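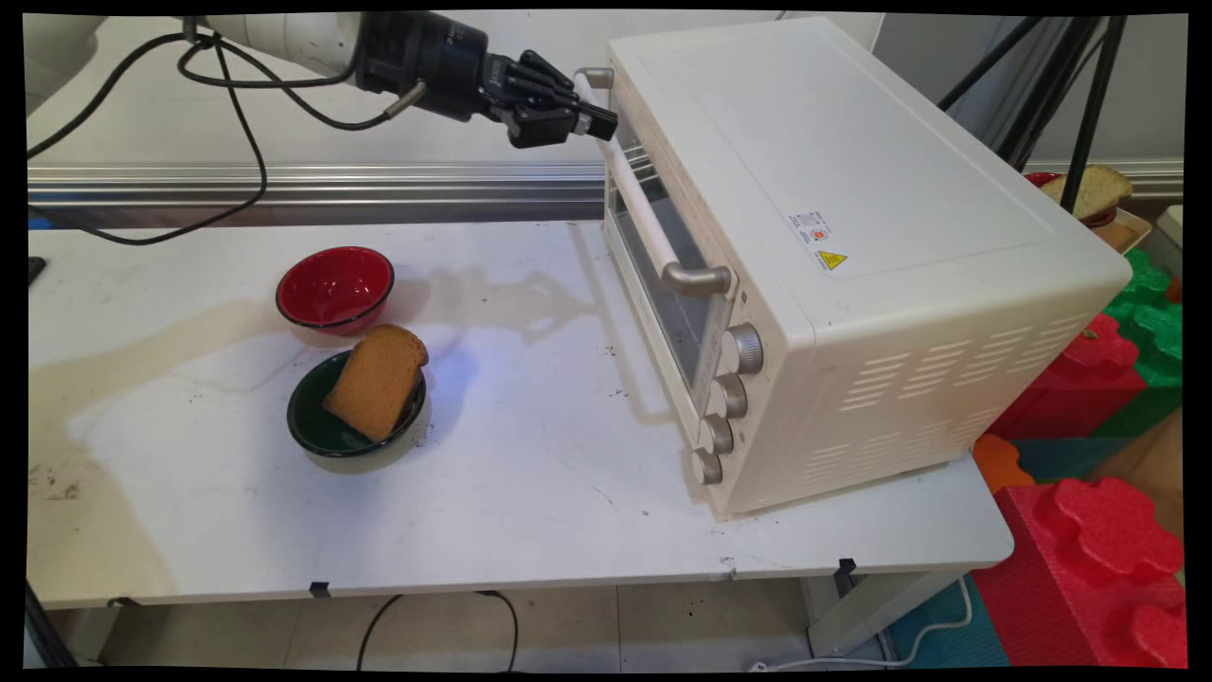
Kitchen > Small appliances > Toaster oven

Print this page | E-mail this page

Toaster oven

A toaster oven is a small electric oven made to sit on a table or counter. Front door, usually glass, hinged at the bottom. Rack inside, heating elements above and below. Used for toast, open sandwiches, reheating, small bakes. Also called a mini oven or, in older books, a bench oven.

Controls
Mostly round knobs in a column to the right of the door. Number varies. Common ones are temperature, which elements are on, and a timer with a bell. Some models add a fan setting. Budget models make do with 2 knobs, timer and heat.

Door and handle
Long bar handle across the top of the door, held by a bracket at each end. Tinted glass is common, hides the crumbs but makes it harder to judge browning. Pale casings mark easily, espcially along the strip over the door.

We use cookies to remember your settings. Accept | Manage

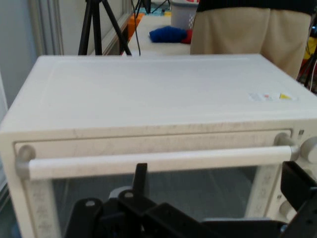 Placement
Leave a gap at the sides and back for the vents. The flat top gets hot in use and is not a shelf, whatever people do with it. Keep cloth and plastic well clear. A warning label is often stuck near the front corner of the top.

Bread
Sliced bread goes flat on the rack, one layer. Slower than a pop-up toaster, some 2 minutes more for a thick slice. Takes rolls and odd shapes that a slot won't. Toast stood on edge in a bowl or rack stays crisper then toast laid on a plate.

History
Hindholm sold a two-knob model from 1984, later copied by Wokov. The Dovhaniuk catalog of small ovens lists 109 types, 47 of them with a bar handle. Yurii Sydorenko's repair notes cover most of the early ones. Nutetau parts fit some, not all.

Cleaning
Unplug, let cool. Crumb tray first, then the glass. Damp cloth only on the knobs.

See also: Bread; Crumb tray; Pop-up toaster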